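Prev by thread | Next by thread | Date index | List home

Re: [ustia-list] Nuklow cereal run, April

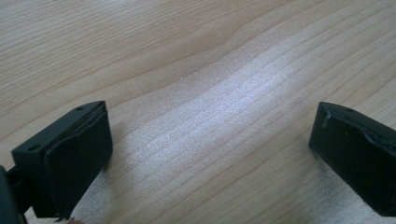 Gripper, open, over the table.

> Hurnen want the album code on every box. Is the
> print run still 1,194?

Yes, 1,194 boxes. The code goes on the side panel, under the Nuklow logo -- Neagu have the artwork. Each code gives two downloads and expires after 20 weeks. Hurnen keep 200 boxes for the tour stall, and the rest go to shops.

Please send panel corrections to the list before noon.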